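Home Guides Bench Cells Section 4 Downloads Contact

Jakness Bench Cell Guide
Section 4: Tabletop set-up and rules for pick and place work
By Béla Balogh
June 29, 2019
3 comments 80 shares

4.1 What this section covers

This section covers the table, the items on it, the cables and the checks you make before the arm moves under its own program. It assumes the arm is bolted down and the emergency stop has been wired and tested as in Section 2. If that has not been done, stop reading and go do it.

A word on the rules themselves. Many sites hang a poster by the cell and call that a safety program. I have seen posters that contradict the manual, and manuals that contradict the arm. The rules below are the ones I think can be checked by a person standing at the bench. Anything I could not find a way to check, I left out.

4.2 Clearing and laying out the table

1. Put the arm in its parked position and press the emergency stop. A paused program is still a live program. Treat "paused" on the pendant screen as you would treat "moving."

2. Take everything off the table, including the things you think belong there. Screwdrivers and spare fingers are the usual offenders.

3. Wipe the surface and let it dry. Look for scratches and glue spots that could catch a small part.

4. Place only the items named in the task sheet. If the sheet says "assorted objects," send it back. An item that has no name on the sheet has no grip setting either, and the arm will use whatever setting it used last.

5. Set containers down before loose parts. Press each one lightly to see whether it rocks or slides.

6. Leave clear space on all sides of every item for the gripper to come down. The task sheet may give a figure for this. Check the figure with your own gripper fitted, with the arm stopped, before you believe it.

NOTE: The Jemel layout template is a printed sheet with outlines for each item. It is handy for putting things back where they were. It tells you nothing about whether that position was any good in the first place.

4.3 Items that stick out of containers

Most task sheets treat a container as a box with a height. The planner then keeps the gripper above that height and everyone goes home happy. The trouble starts when something long is stood in the box and leans over the rim. 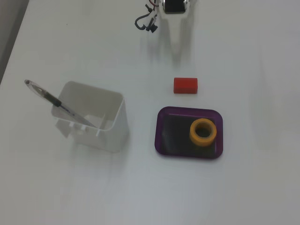
Figure 4-1. Table set for sorting, with a pen leaning past the rim of the white container.

For a layout like this one, measure to the highest point of the pen and enter that as the container height. Do the same sideways if any part of the item overhangs the wall. Do not count on the item staying put. A lean is a position the next small bump can change, so measure again after any contact.

Shallow trays bring the opposite problem. People see a low rim and skip the entry altogether. A low rim is still high enough to catch a fingertip on a sideways move, and a light tray will then travel with it. Enter every tray, however flat.

CAUTION: Clear and see-through parts are often missed by depth cameras. If your cell uses one, do not accept the vendor's word that it "handles transparent objects." Put the part on the table, look at the camera view and see if the part is in it.

4.4 Cables

1. With the emergency stop pressed, look at the cable loop beside the gripper. Check that it cannot touch the table or hook a container wall at the lowest point of the program.

2. Check every connector in the loop by hand. It should be seated and should not take the weight of the cable.

3. Release the stop, stand clear and run the wrist through its full turn at slow speed. Watch the loop and ignore the fingers. If the loop pulls tight at any point, stop and re-route it.

4. Do not fix a tight loop by limiting the wrist in software. Limits get reset after updates, and the Sitness controller gives no warning when this happens.

CAUTION: Never reach in to free a caught cable with the arm powered. The soft-contact feature does not make this safe. It senses motor load, and a hand trapped between cable and housing may add very little.

4.5 First run

1. Run the program with the gripper raised 75 mm above its taught heights. It should pass over everything.

2. Lower to the taught heights and run at the slowest speed, one hand on the stop.

3. Complete 3 full cycles without touching anything on the table. If you had to nudge an item, start the count again.

4. Write the result in the cell log, including failed cycles.

About that last step. During the May trial at our Baptista site we logged 1,594 picks. The tidy summary sheet showed none of the ones where an operator had straightened a part by hand between cycles. The handwritten log did. I would trust a log with crossed-out lines over a clean one any day, and I would ask hard questions of any supplier who offers you a success rate without saying who reset the table.

4.6 When to repeat these checks

Repeat 4.2 through 4.5 after any of the following:

- a change of gripper or fingers
- a change of container or tray, even to the same model
- a controller update
- any contact the program did not intend
- moving the table

A signed check sheet from last month covers the table as it stood last month. If the layout has changed and the sheet has not, use the emergency stop and start again at 4.2.

Previous: Section 3, Mounting Next: Section 5, Grip settings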